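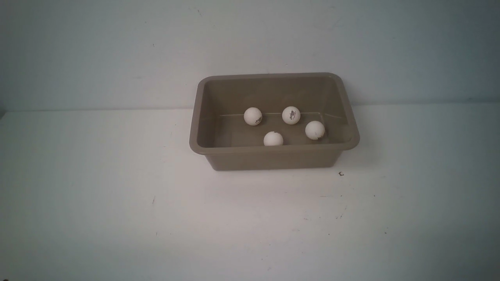 白い台に置いた容器とピンポン玉

【お知らせ】Nirnellお客様窓口です。幼児用ハイチェア「Erik」をお使いのご家庭に向けて、足置き板と座板の調整方法、およびお手入れの方法をご案内いたします。投稿が続きますので、該当する箇所をご参照ください。

Erikの対象月齢は生後12か月からです。補助なしで安定して座れるようになってからご使用ください。月齢に達していても、座ったときに上体が左右に傾く場合は、使用開始を見合わせていただきますようお願いいたします。

側板には14段の溝があり、座板と足置き板をそれぞれ差し込んで高さを決めます。座板は、お子様が腰掛けたときに肘がテーブルの天面とほぼ同じ高さになる段に合わせてください。

足置き板は、足の裏全体が板につき、膝が直角に近い角度で曲がる段が適切です。つま先しか届いていない場合は一段上げてください。冬季に厚手の靴下をお履きの場合も、素足の状態で合わせることをお勧めいたします。

調整の際は、必ずお子様を椅子から降ろし、左右の溝が同じ段であることを確認してからボルトを締めてください。付属の六角レンチで締め、板を手で揺すって動かなければ完了です。電動工具は溝を傷めるおそれがありますので、使用なさらないでください。
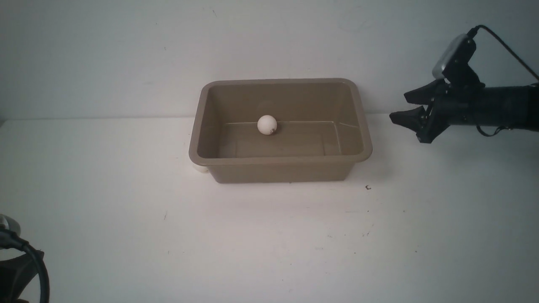

ボルトの緩みは、月に一度の点検をお願いしております。特に組み立て直後の一か月は木材が室内の湿度になじむ時期にあたり、緩みが生じやすくなります。軋む音がする場合は、座板側のボルトから順に締め直してください。

ボルトを紛失された場合は、1本100円で補修部品をお分けしております（送料別）。市販のボルトは頭の形状が異なり、側板から突き出ることがありますので、代用はお控えください。

ベルトの長さについてお問い合わせを多くいただいております。腰ベルトは、お子様のおなかとの間に大人の指が2本入る程度に調整してください。股ベルトのみでのご使用はできません。食事中に立ち上がるお子様には、別売りの肩ベルトもご用意しております。

設置場所は水平な床に限ります。壁やテーブルの脚に近すぎますと、お子様が足で押した際に椅子が後方へ傾くことがあります。周囲に十分な空間をお取りください。

床の傷が気になる場合は、専用マット「Mudodeck」を敷いてご使用いただけます。四本の脚がすべてマットの上に載る位置に置いてください。脚が一本でもマットの外に出ていると、座面が傾きます。裏面にほこりがたまると滑りやすくなりますので、定期的に乾いた布で拭き取ってください。
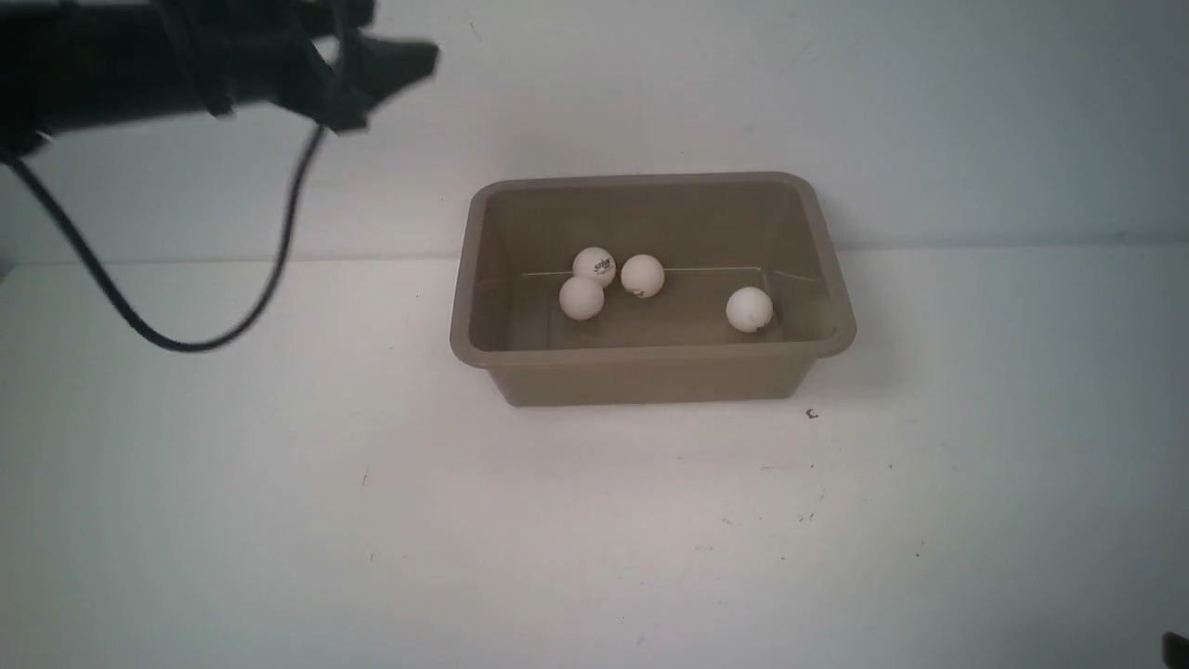 食事の前後は、椅子の周りの床を片付けてからお子様を座らせてください。足元におもちゃが残っていると、抱き上げる際に保護者の方が踏んで転倒するおそれがあります。白いピンポン玉を茶系の角の丸い容器にまとめておくように、転がりやすいものは縁のある入れ物に収め、椅子から離れた場所に置いていただくと安心です。積み木やミニカーについても同様にお願いいたします。

日常のお手入れは、固く絞った布での水拭きと、その後の乾拭きで十分です。油分の多い食べこぼしには、薄めた中性洗剤をお使いください。塩素系漂白剤、研磨剤入りのスポンジ、アルコールの原液は、塗装の白濁の原因となります。

溝の中に入った食べかすは、乾いた歯ブラシでかき出してください。ベルトは取り外してネットに入れ、弱水流で洗濯できます。乾燥機は使用せず、陰干しをお願いいたします。生乾きのまま取り付けますと、座板に色が移ることがあります。

塗装についてのご質問にお答えいたします。ErikはSaengthong工房で塗装しており、木目の出方と色の濃さには一台ごとに差があります。使用に伴う色の変化も含め、交換の対象とはなりませんので、あらかじめご了承ください。

ひび割れ、板の反り、溝の欠けが見つかった場合は、直ちに使用を中止し、側板の裏にある製造番号を控えてお問い合わせください。中古品や譲渡品についても、製造番号が判読できるものは承ります。

3月は転居に伴う再組み立てのご相談が増え、回答までにお時間をいただく場合がございます。組立説明書は製品ページからもご覧いただけます。投稿への返信では個別のご相談にお答えできませんので、お問い合わせフォームをご利用ください。

お問い合わせ｜© Nirnell All Rights Reserved.｜ページの先頭へ戻る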